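Prodville Community Boards > Home and Interior > Lighting
Topic: Hand shadow when I write, one lamp or two?

marisol_lyons
Posted 2020-03-24

Hello everyone. I have to work from my apartment now and my desk is in the corner of the bedroom, where the daylight is weak already in the early afternoon. The desk is 141 cm wide and painted in a very light gray. I write much by hand (I correct translations on paper, I am old-fashioned in this) and the shadow of my own hand falls exactly on the line I am reading.

I own only one lamp, a Pramard clamp lamp with a naked bulb of 915 lumens. It is strong, but the shadow it makes is black and sharp like cut paper. I am right-handed and the lamp is on the right, since the socket is there.

My question is if I should buy a second lamp, or a better one, or if I can do something with the one I have. I would like to spend little. The ceiling light is one small bulb in the middle of the room, behind my back, and I do not use it in the evening.

Thank you for your patience with my English.

wendell_vd
Move the lamp to the left. That's it. Right-handed people light from the left, left-handed people light from the right. Get an extension cord.

Also your English is better than mine.

marisol_lyons
Thank you, Wendell. On the left side there is the window, and the clamp does not fit on the window board. I could put it on the left end of the desk, but then the bulb is very near my face. It is not pleasant.

colette_aubert
I agree with Wendell about the side, but I think it is only one half of the problem. The other half is the size of the light. A naked bulb is a very small source, and a small source makes a shadow with a hard edge. If you make the source bigger, for example with a wide shade of white paper or fabric, the edge of the shadow becomes soft and the eye does not stop on it any more.

I taught drawing for many years in Flundton, and each autumn we had the same discussion with the students. They wanted the strongest bulb that existed. After one week they had headaches. We then turned the lamps toward the white wall and let the light come back from there, and the room was calmer, although if you measured it there was less light on the paper.

For the eye, a shadow that changes slowly from bright to dark is easy to forget. I put a picture with this kind of shadow, for comparison with your "cut paper".

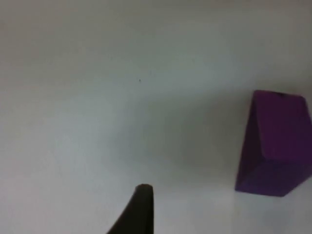

Photo: C. Aubert. Please ask before using elsewhere.

Look at the middle, where the gray gets darker, and try to say at which point the shadow begins. I cannot. It simply becomes darker on the way to the purple block. On a light desk you will see every hard shadow, much more than on a dark one, so for you the soft light is worth the effort.

wendell_vd
I don't buy it for writing. Soft light is great for taking portraits or for a living room. For reading small pencil marks on paper you want direction. When I did drafting, we had one lamp on a long arm, over the left shoulder, and the shadow went away from the hand. Hard edge or soft edge, it doesn't matter if the shadow is not where you look.

Bouncing it off the wall throws away a lot of light. Depends on the wall, too. If hers is dark green she'll be sitting in a cave.

colette_aubert
This is fair, and I should have asked about the wall first. Marisol, which color is it?

But I do not agree that the edge has no importance. The hand moves. A hard shadow that moves at the side of the page attracts the eye also when it is not on the line itself. Perhaps you became used to it in your drafting years — I never did.

marisol_lyons
The wall is cream, quite light. The paint is not new, but it is clean.

I tried this evening to turn the lamp to the wall, as Colette wrote. It is softer, this is true, and I like how the corner looks. But Wendell is also right, because now the far side of my page is a little dim and I bring my nose closer to read. What a pity that both of you are right.

tavion_c
Clip a sheet of tracing paper in front of the bulb, a good hand's width away from it. Spreads the light out without losing as much as the wall does. Costs almost nothing.

alaric_ferreira
Moderator here. Please be careful with paper near bulbs. If it is an LED, the heat is much less, but the base can still become quite hot. With an old halogen I would ask everybody not to do it at all. There are shades made for this purpose, and they are not expensive.

tavion_c
Fair enough, I should have said LED only. I've used baking parchment on mine for years, but yes, keep it well off the bulb and turn it off when you leave the room.

marisol_lyons
It is an LED. On the box is written also "CRI 90", if this helps somebody. But I prefer to follow Alaric and buy a real shade. Does somebody know if the shades of Lindqvist fit on a Pramard lamp? They have a white fabric one that I find beautiful, and the ring seems to be the normal size, but on their page I find no measure.

alaric_ferreira
Measure the collar under the bulb, where the plastic ring screws on. There are two common sizes of ring, and the bigger shades usually come with an adapter. I would write to the shop before ordering. Check also the maximum wattage printed inside the lamp head, although with LED this is seldom a problem.

wendell_vd
A fabric shade on a clamp arm will make it sag. Check that the joint tightens properly or you'll be lifting it back up every ten minutes.

And please still put it on the left.

colette_aubert
I also say left! On this we were never in disagreement. If it is too near the face, raise it above the eyes and tilt the opening down and away from you, so that you do not see the bulb when you sit straight.

One more suggestion. Use the ceiling light too, even if it is ugly. A bright desk in a black room tires the eyes, since they must adapt each time you look up. A weak light behind you is enough, as long as your own body does not throw its shadow on the page.

wendell_vd
Ceiling light behind her will do exactly that.

colette_aubert
Yes, but the lamp on the desk is stronger and will cover most of it. She can test it in one minute and she does not have to believe you or me.

marisol_lyons
I tested. With the ceiling light there is a second shadow from my head, very pale, and I see it only if I search for it. I think I can live with it. Without it, the corner behind the screen is too dark for me, so I will keep it on.

The extension cord is six meters long, which is too much, but it was the one I had in the kitchen drawer. The lamp now stands on the left, as high as the arm allows. It is already better, also with the naked bulb. I wrote to the shop about the ring and will tell you what they answer.

tavion_c
Coil the extra cord loosely and hang it on a hook under the desk. Keeps your feet out of it.

marisol_lyons
I have a hook. Thank you, Tavion, I will do it tomorrow.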